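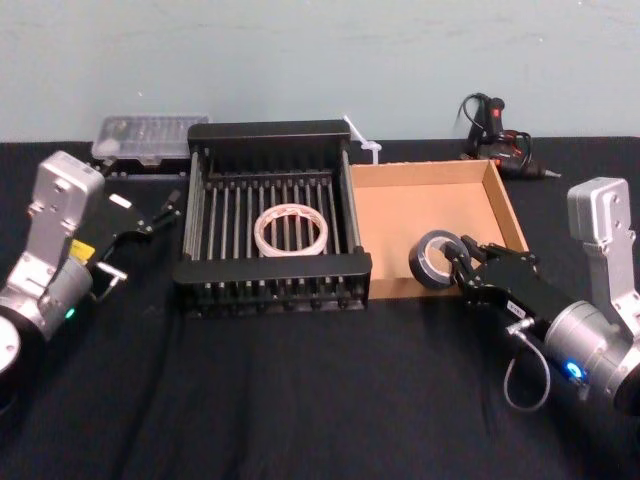

Dish rack for tape rolls and small stuff, anyone else?

6 min read

**mudroom_deb**
Jun 3, 2018

I'm redoing the craft table in the back room and trying to get all the tape out of the drawer it has been living in. Right now I have a dish drying rack in the middle of the table and a shallow cardboard box pushed up against the right side of it. The rack is an Endberg that I bought for the kitchen, and it never fit next to the sink. The box is just a box.

The plan is that the light rolls go in the rack and the heavy ones go in the box. So packing tape in the rack, duct tape and electrical tape in the box. The glue gun has to be somewhere I can reach it, and I haven't worked out the cord yet.

Does anyone store tape like this? Do the rolls stay up or do they fall over when you pull one out? I would like to settle this before I get rid of the drawer unit, because my sister wants it and she has a truck this month.

**plainpine**

I did this for a while with a wire file sorter, same idea. Narrow rolls were fine. The wide ones didn't fit between the wires so they ended up on top, and then other things ended up on top of them. I went to a dowel on two hooks and have been happy with it.

**gluestick64**

Dowel is the answer. You can tear off a piece without taking the roll down. A rack for dishes is made for thin flat things. Tape isn't thin or flat.

**mudroom_deb**

I've had a dowel. Every time I wanted the roll on the inside I had to slide off all the others first. I also carry tape around the house a lot, so tearing it off in place doesn't help me much.

This is how it looks so far.

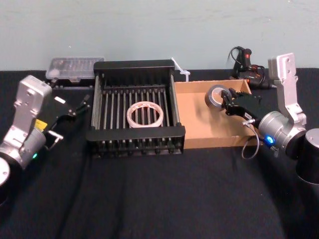

Packing tape flat in the rack, duct tape on edge in the box, glue gun behind the box.

The clear case behind the rack has small compartments, and it can stay back there against the wall. The loose zip tie needs a home. I have a bag of them someplace and I would like them all together.

**plainpine**

Your packing tape is lying down, so that answers your question about whether it stays up. If it lies flat it takes up the whole middle of the rack, and you may as well put it on the table.

**mudroom_deb**

I haven't tried it every way yet. Flat doesn't bother me that much if it's the only roll in there.

**basement_annex**

I would worry more about the glue gun. I kept mine behind a box too and the cord got caught under everything. Wrap the cord in a loose figure eight and put one of those zip ties on it, not pulled tight, so you can slide it off. Better yet, use a strip of hook and loop. Also don't park it next to cardboard when it's hot. Mine has a ceramic tile under it now, a leftover from the bathroom.

**mudroom_deb**

Good point on the tile. I only put it away cold, but I can't promise that for everyone in this house.

**fernhollow**

Disagreeing with the dowel people. I live in 520 square feet and the craft table is also the dinner table. Anything I mount on the wall stays on the wall, and my landlord doesn't want holes. A rack I can pick up with everything in it and move to the top of the fridge is worth more to me than being able to tear tape in place. I keep scissors, envelopes, and sheets of sandpaper standing in mine. Tape goes in a bowl.

**gluestick64**

A bowl is worse than a drawer.

**fernhollow**

It's a big bowl.

**coton_ridge**

What are you going to do about dust? I am in Coton and we have gravel roads. Any tape I leave out gets a fuzzy edge by the end of summer, and then it tears crooked. Mine all goes in a 64-quart tote with a lid. It isn't pretty and I have to dig, but the edges stay clean.

**mudroom_deb**

We don't get much dust in that room. The black cloth on the table does show every bit of lint, so at least I'd know.

**plainpine**

Is the cloth staying? I would take it off. A rack with little feet on a loose cloth is going to walk every time you pull something out of it.

**mudroom_deb**

It's staying for now, the table under it is pretty beat up. I could put a piece of shelf liner under the rack. Shahbazi Hardware sells it by the foot and I have to go there for hooks anyway.

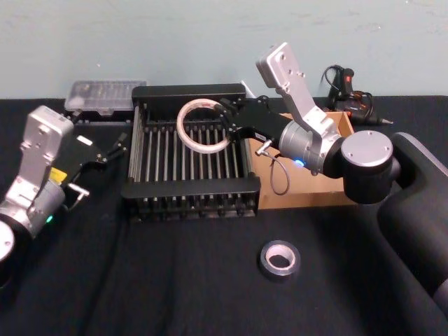 Spacing is what matters most if you are picking a rack for this, and I should have thought about it before I bought one. Kitchen racks are sold by how many plates they hold, so the closer the slots, the better the rack sounds on the tag. On mine the rods are set close together like the teeth of a comb, so a plate or an envelope has a place to stand and a roll of tape mostly sits on top of the rods. A clear ring held upright over the back half of the rack looks like it should drop right in, and then you notice how narrow the gaps are. I may look for one with wider slots, or use this one for paper the way fernhollow does and get a longer box for all the tape.

**fernhollow**

Istdale had one with wide slots meant for cutting boards and pot lids. It was in with the cabinet organizers, away from the dish racks. I don't know if they still carry it. I bought mine in November.

**basement_annex**

You can also pull out every other rod on some of them. Depends how the ends are attached. I wouldn't do it to one you want to return.

**mudroom_deb**

Can't return it, it's been here too long. I'll check how the ends are attached tonight.

**gluestick64**

So paper in the rack, tape in a box. We're back to a box.

**mudroom_deb**

A box with an open top, on the table, where I can see what's in it. The drawer was six inches deep and I bought the same roll of electrical tape over and over because I couldn't find the last one.

**coton_ridge**

Write on the inside of the core with a marker if you do a box. Width, and the date you opened it. Old packing tape splits and you want to use it up first.

**mudroom_deb**

I'll do that. Liner under the rack, tile for the glue gun, zip ties in the clear case if there's a compartment long enough. If not, they can stand in a jar. The drawer unit goes to my sister either way.

**plainpine**

If she doesn't take it, post the size. I could use one for sanding discs.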